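From: Aitana Quintana
To: Punberg Neighbors list
Date: April 9, 2021
Subject: Re: Shared kitchen, power and what we can run at once

Tove Steinarsdóttir wrote:
> Does anyone know why the left side of the kitchen keeps going dark?
> It went again while people were cooking for the Paredes lunch.
> Also, are we allowed to bring our own appliances or not? The
> sign on the door says one thing and the booking form another.

Tove, I went over the wiring sheet with the electrician from Sodar. The left wall is all one circuit, and the water heater is on it too. When the heater kicks in and someone has a kettle going, the breaker trips. The fridge is on its own line, so the food in it is fine.

Small appliances are allowed. The booking form is right and the sign is old. I will take it down. A steamer or a rice cooker is no trouble if it's the only thing on that wall.
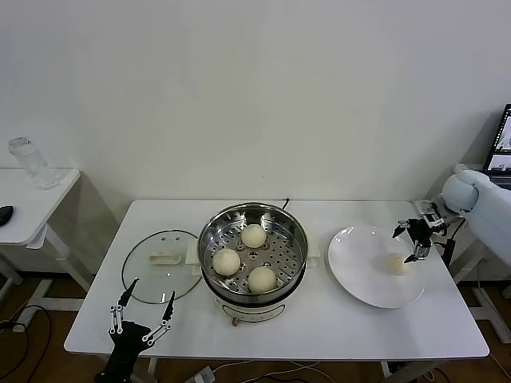
Steamer, with one bun on the plate.

Space heaters are the real problem. Two groups brought them in November and both lost power. Please leave them at home. If the room is cold, write to me and I'll turn the heat up before you come.

The rules as they stand now:

1. One appliance that heats on the left wall at a time. Check the label on yours. Anything over 2,000 watts goes on the right wall.

2. No extension cords across the sink. Let things cool before you put them back in the cupboard.

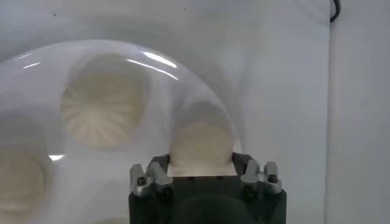
3. If the breaker trips, unplug everything on that side first, then reset it. The panel is in the hallway behind the coat rack, switch 11.

4. Write it in the book if it happens, with the time and what was plugged in.

On cost: Sodar quoted 372 to split the left wall into two circuits, parts and labor.

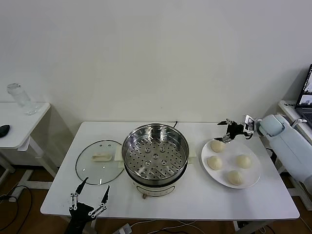
I think we should say yes to that. We have the money from the fall sale, and the job takes one morning. Flinora has the room most mornings, so I'd need to ask them to give one up.

The other choice is a timer on the water heater so it only runs at night. A timer costs 50, but the evening groups would run out of hot water for dishes. 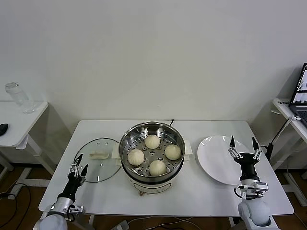 I would still rather pay for the second circuit. If anyone objects, please write back to the list and not just to me. Tove, can you send me the date of the next Paredes lunch so we don't book the electrician on top of it?

Aitana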